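26 August 2026 - dye bench

Second attempt at the walnut hull bath. The first one came out the color of weak tea and I'm not going to write it up, except to say the hulls from the Motville bag were mostly stem.

Used 300 g of the Danko hulls this time, soaked since the weekend in the enamel pot. Smell is what you'd expect. Strained through the old pillowcase, which is now also a dye sample.

Skeins:

- A: Welton worsted, no mordant
- B: Welton worsted, alum
- C: Welton worsted, alum, iron dip at the end
- D: the scratchy stuff from the bottom drawer, alum

All 4 wetted out overnight. Labels are knotted string again, one knot for A and so on, after the "waterproof" tags dissolved in July and left us with a very democratic pile of brown wool.

Brought the bath up to 70 C and held it. Or the dial said 70. Jozefína's glass thermometer said something lower, and the two of them have disagreed for as long as I've worked here. I went with the dial for the sake of the notes. If anyone wants to repeat this, use the dial and don't ask it questions.

C got its iron dip in a separate bucket, 25 minutes, which was too long. I had meant to do ten and went to answer an email about the Tura order. It's a good dark color, nearly black when wet, but the hand is going to suffer. Iron is not forgiving and neither is the customer.
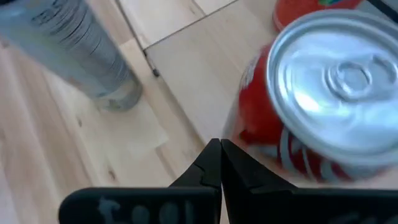 A and B look closer to each other than I'd like. The book claims walnut doesn't need a mordant and I have been arguing the opposite to Jozefína Holub for two years, so I'm leaving them to dry properly before I say anything out loud. She has already walked past the rack twice, slowly.

D felted a bit on one side. My fault, I poked it.

Kept the bath. It has at least one more round in it, lid on, brick on lid.

To do:

- wash test on A and B, same soap, same sink
- strip on the south window, half covered, leave until the end of September
- iron dip again at ten minutes, with the timer and no email
- order more alum, the jar is mostly spoon
- find out who has the good tongs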